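Rajeshwari Sastry has eleven minutes before her next call and says so twice. So, quickly. She runs the example gathering for Benero, a small outfit teaching arms to handle awkward objects. This month: a dumbbell and a white tray.

"Everyone wants to talk about the model. I spend my day on the examples," she says. One good one is a whole go at the task, steered by a person, joints and camera views saved together. The target is 100 per object.

Why a dumbbell? "Because it's horrible. Heavy, shiny, the weight's all at the ends." Grab it off centre and it swings. Casimiro Urquijo, who does most of the steering, keeps a notebook of the bad ones.

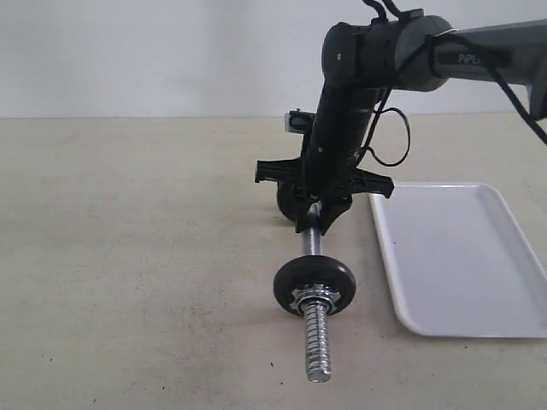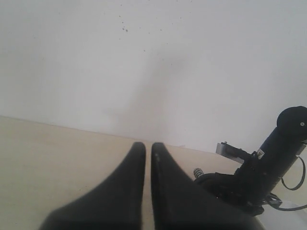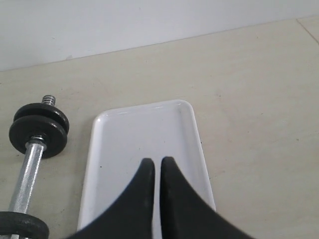

FILED UNDER: Robot learning / Data gathering

Do the bad ones get thrown out? Not all. "If he misses and then recovers, I want that. If he misses and swears and stops, no." She laughs, checks the clock.

The wrist views matter most to her. They're closest to the grip and they also see a lot of nothing, bare wall mostly, wich she keeps in. "It has to cope with that too."

Two people share the steering, in turns, and she can tell who did which from the approach alone. Casimiro comes in slow. Felicidad Policarpio doesn't. "I need both. If it's only ever slow it learns to be slow."

Labelling is still by hand. Start, grip, let go, done. She'd like that automated by July but isnt promising.

And after the dumbbell? A kettle, maybe. Her phone goes. "That's me," she says, and hangs up.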